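Distero 5 or Tornum Lite - which one would you keep?

Forum: Phones and tablets / Buying advice

ingvar_b
Hello all. I have the Distero 5 since two weeks and my sister has given me her Tornum Lite, which she does not need any more. I want to keep one and sell the other. I use the phone for maps, messages, bank and many photos of small things indoors.
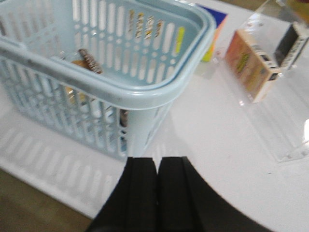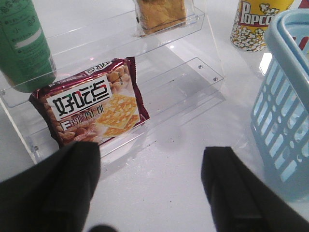 Light blue basket in both, snacks too.

My problem is the battery. The Distero has 3687 mAh and the Tornum has 3344 mAh, so I expected the Distero to last longer. But on Wednesday it was at nine per cent before dinner, and the Tornum with the same apps was still at thirty. Is it a fault, or is it the screen?
Regards, Ingvar Baldursdóttir

mosspath
Screen, I'd bet. The Distero runs at the high refresh rate out of the box. Settings, Display, Motion, set it to Standard. Mine went from one day to nearly two.

kettle77
Don't agree with mosspath. I changed that on mine and gained maybe half an hour. The real drain is the Skindora launcher, it checks for new themes all night. Turn off background data for it and look again after two days.

mosspath
Skindora is only on the phones sold by the networks. Ingvar, did you buy it from a network or a shop?

ingvar_b
From Georgiou, the shop near the station, without contract. But I do have Skindora, I see it in the list of apps. It has used 578 MB this month, and I have never opened it.

kettle77
There you go.

mosspath
Fair enough, I stand corrected on that one. 578 MB is silly for a launcher. I would still change the refresh rate.

p_harrow
Sell the Distero while it is nearly new. The Tornum is slower but it gets updates for longer, and you can change the battery with a normal screwdriver. I paid 900 for my last big phone and I will not do that again.

ingvar_b
Thank you, but is the Tornum not too slow for maps? In the car it needed a long time to find me, and I was already on the wrong road.

p_harrow
Turn on the precise location, it is off by default. After that mine is fine.

kettle77
Mine never was, even with precise location. I had the Tornum for a year and it lost me in every town with tall buildings. For maps I would take the Distero every time.

ingvar_b
I have now done both things on the Distero, the refresh rate and the background data. Today I took it off the charger at seven and now, at ten in the evening, it has 41 per cent. I changed both on the same day, so I can not say who of you was right - sorry for that.

mosspath
Put the refresh rate back to high tomorrow and leave Skindora off. Then we know.

ingvar_b
Good idea, I will do it and write the result here. The Tornum stays in the drawer until then.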